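Laskowska Help Board > Office and Desk > Staplers and Punches

Stapler feeds nothing after refill

Asked in November, 2 answers

I have a blue metal desk stapler that I use for packing slips. I put in a new strip of staples on Monday and since then it presses down fine but no staple comes out. About every tenth press I get one, and it's bent over on one side. Paper is ordinary copy paper, never more than 30 sheets, usually just two or three.

Staples are the Nondano standard ones, same size as what was in there before. I opened it up and the pusher is sitting at the far end of the track. 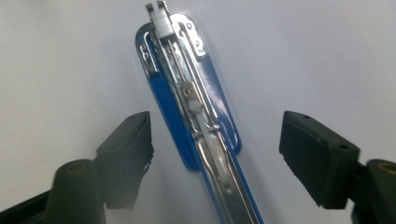
tratari_desk

I can slide the white plastic block with a finger but it feels stiff. The two thin rods that run down inside the channel look straight to me. Is the spring gone, or is there something stuck? I'd like to fix it if it doesn't cost more than a new stapler.

Answer 1
by fleranden44

Probably jammed. Bang it on the table and try again. If not, buy another one, they're cheap.

Answer 2 (marked as helpful)
by papercut_ray

Don't bang it, you can bend the track and then it's finished.

A stiff pusher after a refill is usually a staple fragment lying flat in the bottom of the channel. They're the same color as the metal so they're easy to miss. Tip the stapler up under a lamp and look down the channel lengthwise. Also check the slot at the front where the staple comes out. One bent leg in there will stop the whole strip, and your occasional bent staple sounds like that.

Work on a white board or a sheet of white paper so you can find whatever drops out. Lay the stapler on its side, closed, before you start, and make sure the front isn't pointing at your hand.
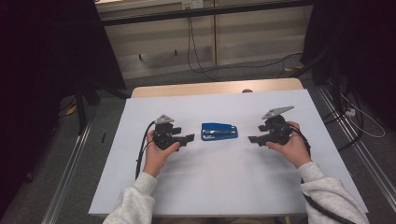

Steps

1. Open the stapler and take out all the loose staples. Put them aside.

2. Push the white block back and forth a few times. Note where it catches.

3. Pick out any fragments with tweezers. A straightened paper clip also works.

4. If it still drags, rub the inside of the rails lightly with 400 grit paper folded over a thin ruler, then wipe out the dust. One drop of sewing machine oil on a cotton swab, no more, or it ends up on your packing slips.

5. Load half a strip and test on two sheets.

If the block moves freely but won't press against the staples, then it's the spring. I wouldn't bother replacing it unless you have an old stapler of the same model to take one from.

Comment from tratari_desk: There was a piece of a leg in the front slot, smaller than a grain of rice. Did steps 1 to 3 and it did 32 slips tonight without a miss. Didn't need the sandpaper.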